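搬进来第三个星期，厨房终于像个厨房了

先说结果：抽屉能拉开了，而且能一口气拉到底，中间不卡！对我来说这已经是六月里最值得高兴的事，比阳台那盆薄荷活过来还高兴。

事情是这样的。搬家那天我把旧厨房的所有小工具一股脑儿倒进了一个纸箱，勺子、铲子、刷子、开瓶器、量杯，还有一堆我自己都叫不上名字的东西。箱子上只写了“厨房杂”三个字。然后这个“厨房杂”就在冰箱旁边站了快三个星期，我每次做饭都蹲在地上翻，翻出什么用什么。有一回煎蛋，铲子怎么也摸不到，最后是拿饭勺翻的面，蛋黄当然破了。

真正逼我动手的是 Lungile Cele。她来吃晚饭，想帮我盛汤，打开抽屉，里面只有电池和一卷胶带。她看了我一眼，什么也没说，第二天给我发来一个链接，是 Kekana 的抽屉隔板，三格可调，214 块。我嘴上说太贵，手上已经下单了（顺便还买了 Jadum 的密封罐，满 326 免运费，你懂的）。

隔板装起来比我想的麻烦。说明书上画的抽屉是方方正正的，我家这个后面窄一点，第一次装完，最长的那块翘起来，抽屉关到一半就顶住了。后来我把长板挪到左边，右边用短的两块拼，才算服帖。如果你家也是这种老橱柜，量尺寸的时候请一定量里面最靠后的地方，别像我一样只量了抽屉口。

然后是分东西。我的办法很笨，就是把箱子里的东西全摊到白色的桌面上，一件一件拿起来问自己上次用它是什么时候。这个过程挺伤自尊的，我居然有两个去核器，而我一年也吃不了几回樱桃。还有一个 Zandia 的切蛋器，钢丝断了一根，我一直舍不得扔，总觉得哪天能修。这次扔了。

颜色也是个意外的收获。以前东西堆在一起看不出来，摊开以后才发现我这些年买的工具基本分两派，一派是灰的，一派是橙的。灰的多半是搬第一个家的时候配的，那时候觉得灰色高级；橙的是后来陆陆续续添的，因为灰的掉进洗碗池里根本看不见。现在我的想法是，天天用的尽量买橙色，一拉抽屉就能抓到。舀米舀面粉的灰勺子倒是可以留着，反正它们住在罐子里，丢不了。

现在的格局是这样：炉子右手边第一个抽屉放长柄的，只放长柄的，谁也别想往里塞别的；第二个抽屉放量勺、剥皮刀、剪刀这些短小的；舀东西的勺子跟着干货走，米一把，面粉一把。打蛋器太占地方，我把它挂在墙上了，挂钩是 Ultitholm 的，粘得挺牢，就是撕背胶的时候差点把指甲掀了。

还剩下一小堆没地方去，主要是烘焙的那些。我一年烤不了几次饼干，可是每次烤都要用到裱花嘴和硅胶刷，扔了又心疼。暂时装在一个鞋盒里，放到柜子最上层。要是你们有什么收裱花嘴的好办法，请在评论里告诉我，我是真的会看的。

接下来轮到水槽下面那个柜子。我昨天打开看了一眼，又关上了。先让我喘口气，周末买点面粉回来，把新罐子装满再说。上次用纸袋装，袋口没夹好，洒了半个架子，我擦了一个晚上，缝里到现在还是白的。
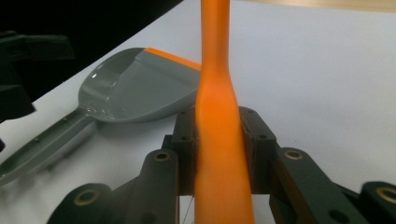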